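Small Trays, Stands and a Table Worth Clearing

The October craft table at our Toledo room brought in 3,258 visitors over the season, and the question we heard most was how to keep small things in order on a shared work surface. Scarves, cloths, trays and sticks all end up in one pile by the end of an afternoon. We have changed a few habits since then, and they are easy to copy at home.

Start with the surface. We lay a big white foam board over the wooden tabletop and tape it down at the left and right edges with dark tape. The board takes the scuffs and the table underneath stays clean. When a board gets too marked up, turn it over before you buy a new one.

Next, give the small tray a fixed spot. Ours is a shallow rectangle with a light wooden base and a black rim, and it goes at the far side of the board, out of the way of your sleeves.
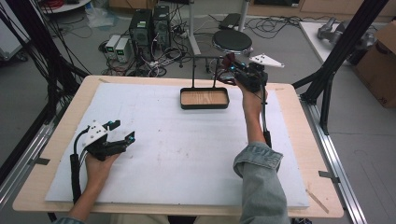

The foam board taped down, with the tray and its black metal stand at the far edge.

Long, thin pieces such as wooden sticks can wait beside the board until you need them. Anything soft should be dealt with before the hard items go back, or it will get pushed to a corner and forgotten there.

Cloth is where most people lose time. A deep burgundy piece like ours shows lint quickly on a white surface, so wipe the board first. Pick the cloth up near the middle, let the folds drop, and lay it flat before you fold it in half.
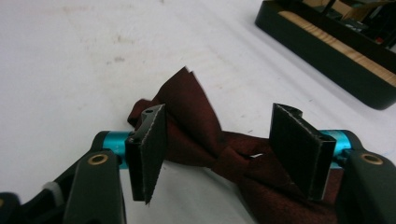

Fold it once more and press the edge with your palm. Two folds are plenty for a small cloth — any more and it starts to spring open. Store it flat in a shallow drawer or on a shelf.

The next table session in Toledo has room for 94 people. Sign-up closes April 2, 2025, and there is a limit of five places per household.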